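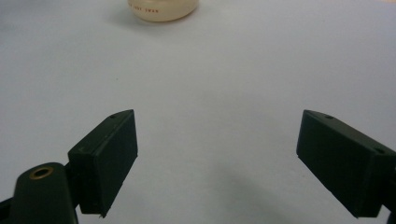
Refinishing a white tabletop: notes from the bench (thread)

1/ Matte white is the least forgiving finish I have put on a table. It shows every change in film thickness as a change in tone, and in cool light it goes faintly blue-grey. I have now done the job twice on the same top. Notes follow, mostly for my own use.

2/ The top came from a café clearance in Gerside. Solid core, no lipping, old paint sound except along one long edge. The previous owner had used gloss. Gloss under matte needs a proper key or the new coat lifts the first time you drag a plate across it.

3/ Washed down with sugar soap, rinsed twice, left overnight. Do not skip the second rinse. Soap residue dries clear and you only find it when the primer crawls.

4/ Flatted by hand with a cork block. I tried the orbital sander on the underside first and got swirl marks that a matte topcoat would have hidden and side light would have found again. Cork block, long strokes, lengthways only.

5/ Primer: one coat of Brusero grey, which was a mistake. Grey under white reads as shadow wherever the topcoat is thin. I sanded it back and started again with their white. Cost me a weekend and most of a tin.

6/ Roller: 4 inch foam, fresh sleeve for each coat. I know people wash them. A washed foam sleeve sheds, and picking bits of foam out of a tacky surface with tweezers is a poor use of an evening.

7/ Two topcoats, seven days apart. The tin says next day. The tin is right about touch dry and optimistic about anything else. At one day I could still mark it with a fingernail.

8/ On uneven tone. Seen from my usual chair, the top is slightly darker to the left and brighter towards the far right. I spent an hour deciding whether that was paint or light.

9/ Test for the above: turn the table half round. If the dark side turns with it, it is paint. If it stays put in the room, it is light. Mine stayed put. No further action.

10/ The first version of this job failed that test. The dark patch moved with the table, which is how I found out about the grey primer.

11/ Objects. A cream container on a white table is a useful reference. On its own, the top looks plain white. Stand the cream cylinder at the far side and the top looks distinctly cool by comparison. Neither has changed. If you are choosing a white, put something cream on the sample board before you commit.

12/ I should have done this in the shop. Uninberg sell sample pots in four whites and the differences are invisible on the lid. Next to cream, one is pink and another is nearly green.

13/ Hard dark items with corners are what I worry about on this surface. Dark plastic and rubber can leave grey scuffs on matte paint, and a matte finish can't be polished out without going shiny. Lift, don't slide.

14/ If you do get a scuff: damp melamine sponge, no pressure, two or three passes, stop. Keep rubbing and you burnish the paint. You then own a clean shiny patch, visible from the door.

15/ A reply asks about wax. No. Wax on white yellows, and it makes any later recoat a stripping job. A clear matte water-based varnish is the better option if the table is going to see food.

16/ Another asks about varnish and colour shift. I put two coats of the Dương clear on an offcut in March and kept half of it masked. When I took the tape off this week I couldn't find the line by eye. Could find it with a fingertip.

17/ The offcut lived on a north-facing sill, so treat that as a mild test. A south-facing kitchen may give a different answer. I have cut a second piece and put it in the sunnier window.

18/ Edges. Matte paint wears at the arris first. I took the sharp corner off with a few strokes of fine paper before priming, enough to feel but not enough to see. The old gloss had been painted over a dead sharp edge and had chipped along it.

19/ Cost, for those asking: 65 pounds in materials, including the tin of grey I shouldn't have bought. The top was cheaper than the paint. Time not costed, for the sake of morale.

20/ Aftercare so far: wipe with a damp microfibre cloth, dry straight away, no spray cleaners. Hot mugs go on a mat until it has had a full month. After that I will put one down on the underside and see what happens.

21/ Remaining job is the underside of the long edge, where the roller left a ridge. It can only be seen from the floor. I will be doing it anyway, once the second offcut frees up the trestles.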